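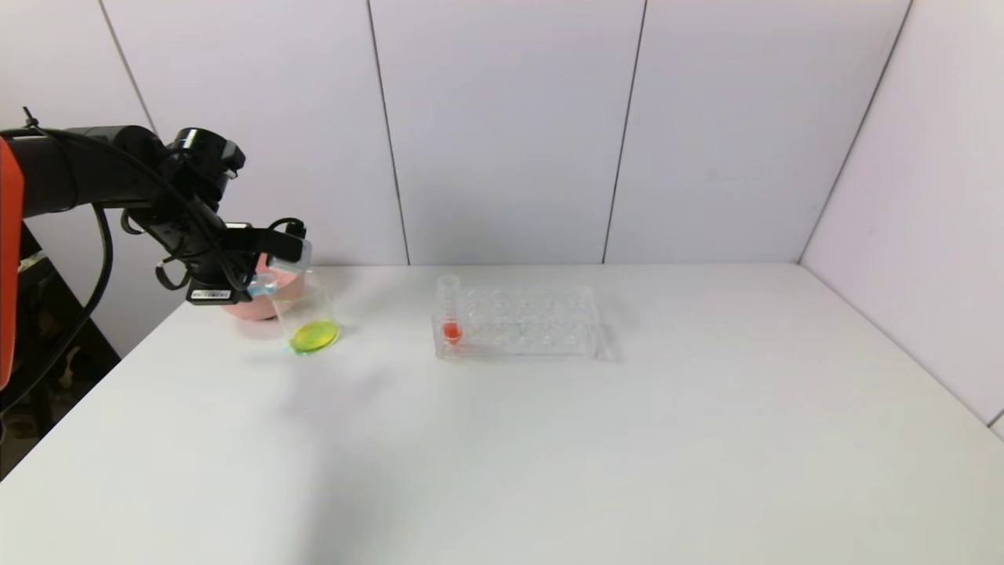 The arm on pour duty, cup over the beaker. One tube in the rack.

Olga Magalhães
Four months into automation at the Talville lab, and I still can't tell you whose day got easier.

Olga Magalhães
The pitch from Grelen was 3,000 pours a month with no sore wrists. I'd love that. My wrists would love that. In April it did 74% of them. Guess who did the rest, between her own samples.

Olga Magalhães
We used to have 2 techs on the late bench. Now it's me and the arm. Ebbe Dalen got moved to "workflow support," meaning he refills racks and clears error messages. He trained 6 years to read color changes by eye.

Olga Magalhães
Management says no jobs were lost. True on paper. His extra shift pay went away, though, and I don't see that on the slides.

Olga Magalhães
To be fair, it pours at 3 am without complaining, and I don't miss doing 80 in a row. I'd keep it for that.

Olga Magalhães
What I want is a number for the hours we spend setting up, wiping down and starting over. I've asked twice. The reply both times was a link to the Grelen brochure.

Olga Magalhães
Anyone at the Moussa site got theirs in writing? DMs open.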